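Bed making and bedroom tidying: call for participants

Reference: Murkadton household tasks, series 5
Posted: 2022-11-24
Location: Murkadton, Eden building, first floor
Sessions: throughout December

Presetti is looking for adults to take part in a study of how people fold, spread and put away bedding. The work covers blankets, bedspreads, pillows and pillowcases, on beds of ordinary domestic size. No experience in housekeeping, laundry or hotel work is needed. People who do have such experience may apply on the same terms, and should say so on the form.

What the work involves

Each session takes place in a furnished bedroom. The bed is made up before you arrive, normally with a bedspread underneath and one loose blanket on top. You will be given a task card and asked to complete the task at your normal pace. Typical cards read as follows:

Fold the blanket in half towards the headboard.
Spread the folded blanket until it lies flat and reaches both sides of the bed.
Take the pillow from the head of the bed, change the cover and put it back.
Fold the blanket to a size that will fit on a wardrobe shelf.

A task is finished when the card has been met and you have stepped back from the bed. A blanket that is slightly off square is acceptable. A blanket with a doubled edge or a trapped corner is not, and the task will be repeated.

Most of the difficulty lies in the thicker items. Plush blankets hold a fold poorly when the layers are not lined up, and a soft bedspread underneath tends to move with them. Applicants should be ready to handle fabric of this kind for the full length of a session.
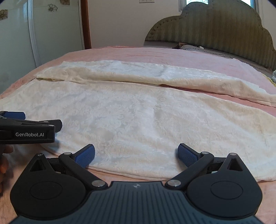 Folds made across the bed at an angle need to be squared up before the next fold is started. The usual method is to take hold of the upper layer near its corner, lift it clear of the layer below and draw it along until the edges meet. Dragging the blanket without lifting it pulls the bedspread out of place, and the bedspread then has to be straightened as a separate step. Both steps are part of the task and both are included in the paid time.

Sessions and payment

A session lasts two and a half hours, including a break of 20 minutes. Each participant is booked for 5 sessions. In that time most people complete some 50 tasks, although there is no target and payment does not depend on speed.

The full fee is 292 pounds, paid by bank transfer after the last session. Participants who withdraw early are paid for the sessions they have finished. Travel within Murkadton is not refunded. Travel from outside the town may be claimed if it has been agreed in writing beforehand.

Who can apply

Applicants must:

be aged 18 or over
be able to stand, bend and reach across a double bed for up to 40 minutes at a time
have normal use of both hands
be able to read a short task card in English
be free for all booked sessions

Please do not apply if you have a current back, shoulder or wrist injury. People with allergies to dust or to synthetic fibres should contact us before filling in the form. Bedding is washed between participants with an unscented powder, and details of the fabrics can be sent on request.

Clothing and personal items

Wear sleeves that can be pushed above the elbow. Rings with raised settings, bracelets and watches must be taken off, as they catch on the pile of the blankets. Lockers are provided on the ground floor. Outdoor shoes are left at the door of the bedroom — bring indoor shoes or thick socks.

How to apply

Forms are held at the Takeda reception desk on the ground floor of the Eden building and may be collected on any working morning. Completed forms should be returned to the same desk in the envelope supplied. To ask for a form by telephone, ring extension 2735 through the main switchboard and leave your name and postal address.

Please state which weeks in December you can attend. Mornings fill first. Applicants who are offered a place will receive a letter with session times, a consent form and directions to the side entrance. Those not offered a place will be kept on a reserve list until the end of the series, unless they ask to be removed.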